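Did the Robot Really Learn to Find Its Way?

You may have read that a robot called Etska can "learn a street all by itself." That sounds amazing. Before we cheer, let's ask what the people at the Tromov lab tested, and what they didn't.

Etska rolls along slowly and looks ahead with a camera. It has no map. Its computer program has to decide, over and over, which bits of the picture are safe ground and which bits are not. To teach the program, the team showed it 600 pictures of streets. On each one, a person had colored in the ground that was okay to drive on.

Then came the test. Etska got 200 tries at driving down lanes in a neighborhood called Bultness. It reached the far end 118 times without help.

Is that good? Well, it's more than half. It also means that 82 times, somebody had to step in. If your bike steered itself into trouble that often, you'd want a new bike.

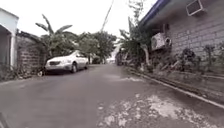

A lane with a parked car, a curb and chipped pavement gives a program plenty to sort out. Is a pale patch on the ground just worn pavement, or is it something to steer around? You know right away. A program has to guess from colors and shapes.

Naciri thinks I'm being too hard on Etska, and says that an older program got the same 200 tries and finished only 100 of them, so the new one is clearly better at the job.

Fair point. 118 beats 100. But both programs were tested in the same neighborhood, on dry days in November. What about rain? What about night? The report doesn't say, and a careful reader should notice that.

So here's what we can say for now: Etska did better than the older program in the lanes of Bultness. "Learns any street" is a much bigger claim - and it needs a much bigger test. Next time you see a headline about a clever robot, ask how many tries it got, and where.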